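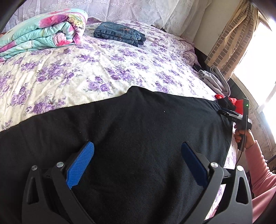 *Last edited: 2021-01-26*

# Folding big black fleecy things without wearing all the lint in the house

**bedolport_edit**

Okay, laundry people, I need opinions. I've got this big soft black thing spread out at the foot of the bed (plain, no pattern, a little fuzzy at the edges) and I can never get it to fold into anything that fits the shelf. It ends up as a lump every time! And there's already a speck of lint on it, of course. I own 4 black things like this and they all behave the same way.

So do you fold on the bed or on a table? And do you de-lint before or after?

Edit Szabó

**ultan_od**

Bed, every time. Grab a top corner and work the creases down toward you before you fold anything. If you fold over a crease you'll be looking at it until August.

Lint roller first, then fold. The Drinero ones with the tear-off sheets are fine, I get up to six garments out of one sheet if the cat has stayed out of the room.

**socks_in_pairs**

Six?? I'm lucky to get one sleeve. What are you rolling, glass?

I'm going to disagree about the bed too. A mattress gives when you press on it, so you can't get anything flat, and then you pick up fuzz from the covers while you're at it. Kitchen table, wiped down, done.

**ultan_od**

My kitchen table has crumbs on it that predate the house. Bed.

**bedolport_edit**

I don't have a table big enough, so bed it is for now. My covers are patterned and pretty smooth and I don't think they shed much. I've always blamed the dryer.

**marge_hangs_it**

Could be the towels! I stopped washing black stuff with towels and the difference was huge. Inside out, cold, with the other darks, and I give each piece a good shake at the back door (my neighbors love me).

Also, why fold it at all? Hang it up.

**socks_in_pairs**

Heavy knits get shoulder bumps on hangers. Please don't hang it.

**marge_hangs_it**

Fleece isn't a heavy knit, and mine have been on Clastex hangers for 5 years with no bumps at all. Fat hangers, that's the trick.

**ultan_od**

We don't know that it's fleece. Edit, is it fleece?

**bedolport_edit**

The label went scratchy so I cut it off, sorry! It's soft and it loves lint, that's all I can tell you.

I tried the thirds thing last night, sides in to the middle and then up from the bottom. It fits the shelf now, but it's thick as a pillow and slides off whatever's under it.

**socks_in_pairs**

Roll it from the bottom after the sides are in, then stand the roll on end. Takes up way less shelf.

**ultan_od**

Rolling is for camping.

**marge_hangs_it**

Still say hanger.

**bedolport_edit**

Going to roll two and hang two and see which ones I'm still happy with in a month. Ultan, I'm borrowing your corner trick either way.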